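How to Keep Pancakes Soft Until Everybody Sits Down

In our house breakfast is never eaten at one time. The first pancakes were always good and the last ones were good, but the ones in the middle became like leather. After many Sunday mornings of this I have changed some things in how I work.

Before you mix

Take the milk and the eggs out of the refrigerator 18 minutes or so before. Cold milk makes the melted butter go into small lumps. Put the plates in the oven on the lowest heat and leave them there.

Clear a good piece of counter too. I like to have the batter on the left of the stove and the plates on the right, so nothing drips over the burner.
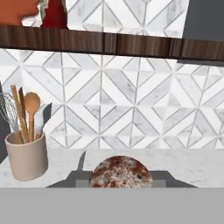
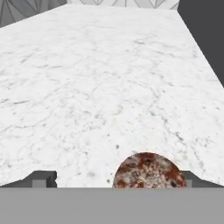

While you cook

Let the batter rest 12 minutes under a towel. Do not stir it again after this, even if you see lumps. Pour a small ladle for each pancake and wait for the bubbles to open before you turn it. Turn only once.

In my pan, which is an old one from Skallach, the second side needs much less time than the first. Wipe the pan with a little oil on paper between the batches.

Keeping them warm

Lay the finished pancakes side by side on a rack in the oven, with a dry cloth over them. If you pile them up, the steam stays inside and the bottom ones get wet. With six on the rack there is still space for air.

Leftovers can be frozen with baking paper between each one. They go straight in the toaster.

Recent tips
Getting burnt sugar off a pot
How long does opened buttermilk keep?
Sharpening a peeler at home
Waffles without a waffle iron
Storing flour in April and later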